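Comparing Two Grippers on a Two-Arm Table

Most gripper comparisons test a foam cube. Foam cubes forgive everything, which makes them popular with people who sell grippers. Toy kitchenware is cheaper and much meaner.

What you need: two arms on one rail, the two grippers you want to compare (ours were a Dresolow and a Viltolar), a pair of metal tongs, and a toy sushi set with bowls and lids.

Step 1. Home both arms. If one sulks, reseat its cable at the wrist -- leave enough slack for a full bend at the elbow.

Step 2. Set the same closing force on both sides. Write it down. You will not remember it.

Step 3. Run the lids first. A flat lid on a flat table is the hardest pick here, so allow 5 tries per gripper and count a lift only if it clears the bowl rim.

Step 4. Move on to the tongs. Approach across the middle, where the metal is least likely to swing. 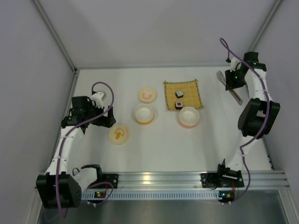

Kwesi Mensah

Step 5. Finish with the sushi. Pick each piece off the bamboo mat and drop it in a bowl. If the mat comes along too, lower the approach speed and start over.

A full round takes some 54 minutes, longer if you argue about what counts as a lift.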